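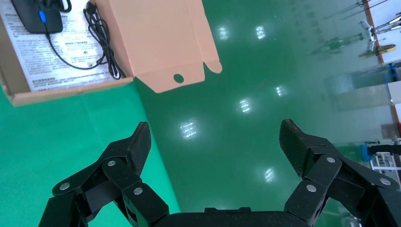

Why Does My Pet Need a Microchip?
Ceminholm Animal Hospital: Pages for Younger Readers

Dogs and cats cannot tell anyone where they live. If a pet slips out of an open door or is frightened by fireworks, the person who finds it needs a way to learn its address. A collar and tag are useful, but a collar can break or come off. For this reason, vets also use microchips.

What is a microchip?
A pet microchip is a very small object, no bigger than a grain of rice. It sits just under the skin, usually between the shoulder blades. It has no battery and it does not make any sound. Inside it is a number, and no other pet has the same one.

How does it go in?
The vet or nurse uses a needle to place the chip under the skin. It feels like a quick pinch, much like an injection you may have had yourself. Your pet does not need to be put to sleep for it. You may stay in the room if a grown-up is with you and you are able to stand quietly.

How is the number read?
The vet holds a scanner over the animal's back and moves it slowly from side to side. The scanner sends out radio waves. These give the chip enough power to send its number back, and the number then shows on the scanner's screen. Sometimes a chip moves a little way from where it was first placed, so the vet will also check the neck, the sides and the front legs.

Does the chip know where my pet is?
No. A microchip is not a tracker. It cannot show your pet on a map, and it can only be read when a scanner is held close to it.

What happens when a lost pet is found?
The person who finds the animal can take it to a vet or a rescue centre. The staff scan the chip and look up the number in a database, where the owner's name, address and telephone number are kept. They can then contact the owner. Last year our surgeries at Ceminholm and Jirnach scanned 200 stray animals. Of these, 18 had chips with an old telephone number, and it took much longer to find their families.

What if we move house?
The chip stays the same, but the details in the database must be changed. A grown-up in your family should do this as soon as you have a new address or telephone number.

Which animals can have one?
Dogs and cats are the animals we chip most often. Rabbits, ferrets, tortoises and some parrots can have chips too. Very small animals, such as hamsters, do not usually have them.

Words to know
Database: a large store of information kept on a computer.
Scanner: the tool that reads the number on a chip.
Stray: an animal found away from home without its owner.

Children visiting with a pet may ask at the front desk to see the scanner being used. The nurse will show you if the surgery is not too busy.

Page last checked: 3 August 2024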